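# Chapter 2: Where the Salt Goes

I grew up in Kendgate, a town that smelled like low tide for half the year and like fried onions for the other half, and I was in college before it struck me that seawater was something you could study. I'd swallowed plenty of it. I knew it stung a scraped knee and left a white crust on my dad's truck. But I had never once asked where the salt came from, or why the ocean hadn't turned into brine thick enough to stand a spoon in after all these years of rivers running into it.

So that's our chapter. In Chapter 1 we looked at water by itself - how it sticks together, why ice floats, what it dissolves and what it leaves alone. Now we let the water loose on the land and see what it picks up.

Start with rain. Rain is a tiny bit acidic, even in clean air, thanks to the carbon dioxide it meets on the way down. When it lands on rock it nibbles. You won't see it happen over a weekend, but give it a few thousand winters and it carries off sodium, calcium, magnesium, potassium, and a long list of other things in very small amounts. Streams gather all this up and take it downhill. A river tastes fresh to you and me because there's so little in each cupful, but the cupfuls never stop coming!

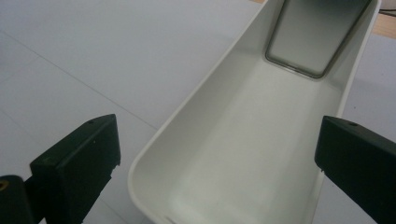
**If rivers carry dissolved minerals to the sea, why does the sea taste salty while the rivers don't?**

Water leaves the ocean by evaporating, and the dissolved minerals stay behind. Rivers keep getting flushed with new rain, so nothing has time to build up in them. The ocean has no outlet except the sky, and the sky only takes the water.

That's the short version, and it will get you through most dinner conversations. The longer version has a wrinkle in it, and the wrinkle is my favorite part of the whole book. River water and seawater don't have the same recipe. Rivers tend to be rich in calcium, while the sea is loaded with sodium and chloride. If the ocean were just river water boiled down, it ought to taste a lot more like chalk. Something is pulling the calcium out (clams, corals, and plankton do a good deal of it when they build their shells), and something else is adding chloride from below. We'll get to volcanoes and hot vents in Section 2.

Inland lakes make a nice comparison. I spent two summers at Lake Urrego, which has streams coming in and nothing going out. It sits in a dry basin, 328 feet across at the narrows, and by September the shoreline has pulled back far enough to leave a pale ring you can crunch across in sneakers. Skunomora Pond, 70 miles north, gets nearly the same rocks and the same rain, but a creek drains it at the south end, and you could make lemonade with it. We'll use the two of them as our test cases all through the chapter.

Before you read on, get a clean saucer, a pinch of table salt, and a little warm water. Stir until the salt disappears, then leave the saucer on a sunny windowsill and write down what you think you'll find when it dries. Keep your notes - you'll need them for the first exercise in Section 1.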